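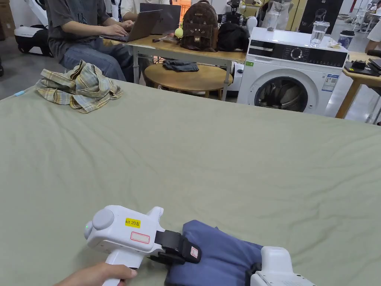
Fig. 1. Folding table with navy garment and plaid shirt, laptop table behind, washing machine to the right.

Lenencombe Textile Room
Working group on folding and layout
Minutes of the July meeting

Start: 2:15 p.m.
Present: room operations, folding procedure, Goria (laundry service), Drikell (furniture and storage).
Apologies: Workneh (garment supply). Written comments received and taken under item 3.

1. Minutes of the previous meeting

Accepted with one correction. Under item 4, "table height" should read "working height, measured with the cover on."

2. Table cover

2.1 The fitted cover still creases under load. Long diagonal wrinkles form when a garment is dragged across the surface. Small items laid flat over a wrinkle pick up a false edge, and the fold line moves.

2.2 Two remedies were discussed: a heavier cloth, or clips under the rim. Drikell stated that clips can be fitted without drilling. Clips will be tried first. The heavier cloth stays on the list at low priority.

2.3 The cover is to be pulled tight before each batch. This goes into the procedure as step 1.

3. Garments

3.1 The current set holds 166 pieces. Of these, 82 are tops with sleeves and 64 are pants. The remainder are towels and small cloths.

3.2 Workneh commented in writing that soft dark shirts are over-represented and that checked fabric is hard to judge for alignment. The group agreed with the first point. On the second, operations noted that checks help when the fold runs with the pattern and hinder when it runs across. No change to the set. 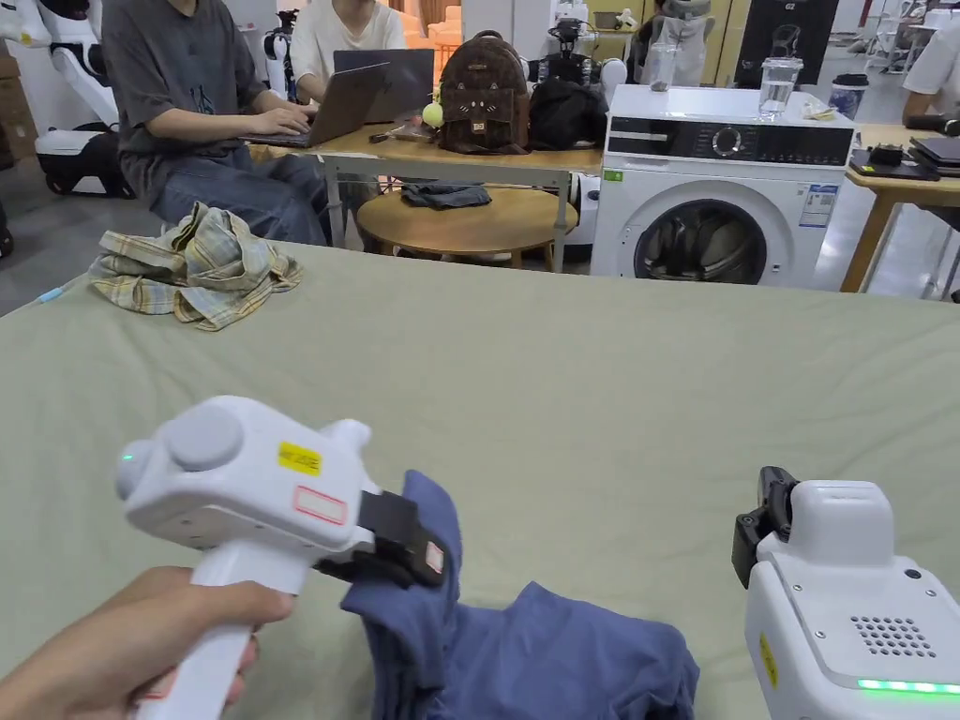 3.3 Edge selection was discussed at length. The procedure now says "take the garment by the nearest edge." On a bunched garment the nearest edge is often a sleeve or an inner layer, and lifting it produces a second bunch. Proposed wording: "find the hem, take the hem at both ends, pull straight, lay down." Adopted.

3.4 Plaid shirts waiting to be folded are to be kept at the far left corner of the table, clear of the working area. Goria asked whether they could go in a basket instead. Deferred until a basket position has been agreed.

4. Sleeves

4.1 A sleeve that stands up in the middle of a stretched shirt is to be flattened before the first fold. Folding over it leaves a ridge that carries through to the stack.

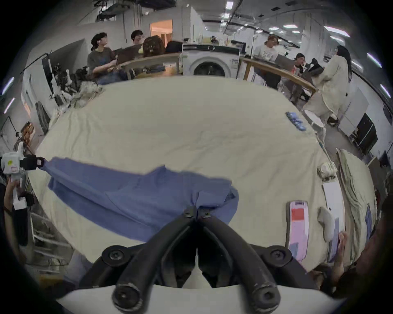 Fig. 2. Blue garment held at both ends, with a raised flap near the middle. Phone, gloves and paper along the table rim.

4.2 Tension between the two holding points should be enough to remove the sag and no more. Knit fabric keeps the stretch for a while and folds short.

5. Items on the table

5.1 Phones, paper and gloves are not to be left on the folding surface. Gloves go to the shelf. Phones and paper go to the laptop table.

5.2 Finished stacks may remain on the right-hand side up to 7 pieces high. Above that the lower pieces shift when the cover is moved.

5.3 Packaging at the far end of the table is to be sorted and removed at the end of each session. Clear bags in good condition are kept for storage of small cloths.
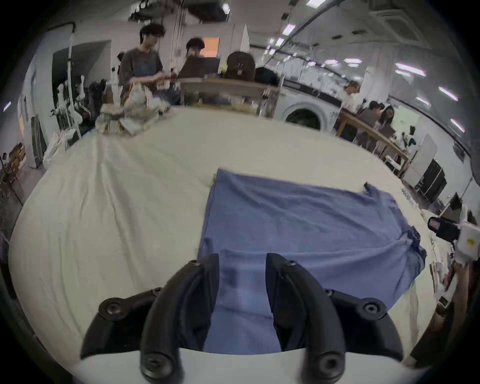
Fig. 3. Blue-gray cloth on the covered table, bunched along its right side. Bags, papers and small packages at the far end.

6. Washing machine and surroundings

6.1 Goria will check the level of the machine and the drain hose at the next service visit.

6.2 Nothing containing water is to be placed on top of the machine. Pitchers and glasses move to the long worktable, away from the laptops.

6.3 Backpacks and bags: Drikell offered wall hooks. Operations to confirm the wall type.

7. Actions

Drikell: supply clips for the cover; quote for hooks.
Operations: revise steps 1 to 4 of the folding procedure; propose a basket position; confirm wall type.
Goria: level and hose check.
Workneh: list of lighter-colored shirts available for exchange.

8. Any other business

The label on the lower shelf reads "towels" but the shelf is assigned to pants. Label to be replaced.

Meeting closed 3:40 p.m.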